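Kilta - map release checklist, second pass
Checked by Samira Semaan, May

Spawn points: pass. All clear of walls, none in sight of the other team.
Clipping: fail. Players can still get on to the Lendlow roof from the bins.
Texture sizes: pass, after two signs were cut down.
Frame rate: pass with comment. Drops near the stairs when smoke is used.
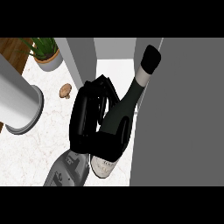
Prop collision still needs work before we upload. Crates and doors are fine, but small props catch players on the stairs. Check every bottle lying on its side - a dark green wine bottle like the one in the gripper should have a simple hull along its length, with no upright box. Retest at 300 and 600 units.

Ladders: pass.
Bot paths: fail. Bots stop at the cellar door. Rebuild and run again.
Readme: old version number, credit for Havuvard missing.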